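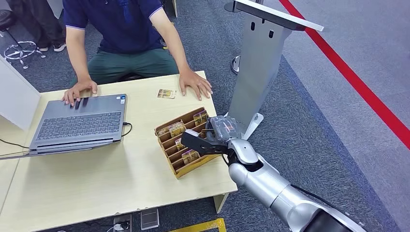

Does the Robot Know What It's Holding? Wumdale's Claim Gets a Second Look

By Wanting Cheng
April

Ji-hoon Hyun would like people to stop quoting the 3000. That is the number of packet pickups his group at Wumdale logged for a paper on teaching a robot arm to work in a slotted cardboard box, and it has been passed around as proof that the small-packet problem is solved.

"It's a count of tries," he said. "People read it as a count of wins."

The method, called Yan, has the arm learn from people who steer it by hand. Packets are thin, shiny and easy to confuse with their own reflections, and the slots leave little space for two fingers. Hyun says Yan copes by choosing its grip late, once the gripper is already close to the cardboard.

I asked how it did on packets it had never met. There the paper gets thin. Only 203 of the pickups used new packaging, and the results are folded into one average.

"We should have split that out," Hyun said. "A reviewer asked. We ran out of pages."

He was less ready to give ground on the human help. A person sits at the table with a laptop during runs, and the paper calls the system "largely independent." I asked what largely meant.

"It means somebody can stop it," he said. Then, after a pause — "and sometimes somebody moves a packet."

How often? He didn't have the figure with him. The paper doesn't have it either.

Grudesport, which sells sorting gear, has already put the result in its sales slides. Hyun said he had no part in that and wouldn't have used the word "ready." A trial at Kernerdale is planned to last nine weeks, with a different box and staff who didn't build the system. I'd wait for those numbers, and I'd want the new packets listed on their own line this time.

Hyun said he'd try. "If there's a page for it."

Contact the editor | Copyright, all rights reserved | Back to top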